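Folding a quilted jacket flat for drawer storage

Applies to thin quilted jackets with a stand-up collar and a full-length front zip. Thickly padded coats should be hung. The finished fold fits the Oltwood shallow drawer and the Dasitz 16-litre box.

Preparation

Empty the pockets. Close the zip to the collar. Check the care label and let the jacket air for an hour if it has been worn that day. A made bed is the best surface, as most tables are too narrow for both sleeves.

Step 1. Laying out

Place the jacket front up, collar towards the head of the bed, hem towards you. Draw each sleeve out to its own side until the cuff lies on the bedspread. Smooth the body from the zip outwards with the flat of the hand. Small creases in shiny fabric can be left. Deep folds at the armpit should be pulled out, or they will set as hard lines under the weight of the stack.
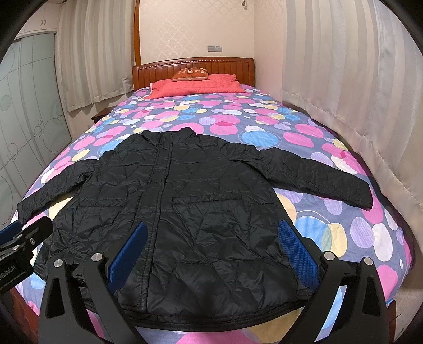
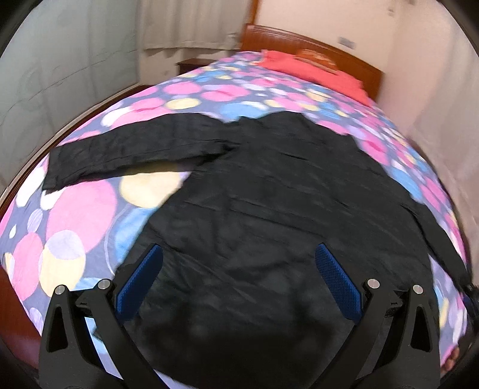 Step 1: black garment laid out on the bed, neck end towards the head of the bed.

Step 2. Sleeves

Fold the left sleeve across the chest at the shoulder seam, then turn it down so that it runs parallel to the zip. Repeat with the right. The cuffs should stop short of the hem. If they pass it, turn them back once.

Step 3. Sides

Bring each side in by a quarter of the body width. Keep the zip straight. A zip that bows at this stage will push one corner of the finished fold upwards.

Step 4. Length

Fold the hem up to the middle of the body, then fold again to the base of the collar. Leave the collar standing. Press out trapped air with the forearm, working from the hem fold to the open end.

Storage

Stack no more than four. Refold along different lines when the jackets come out in August.

Text: Wouter Smits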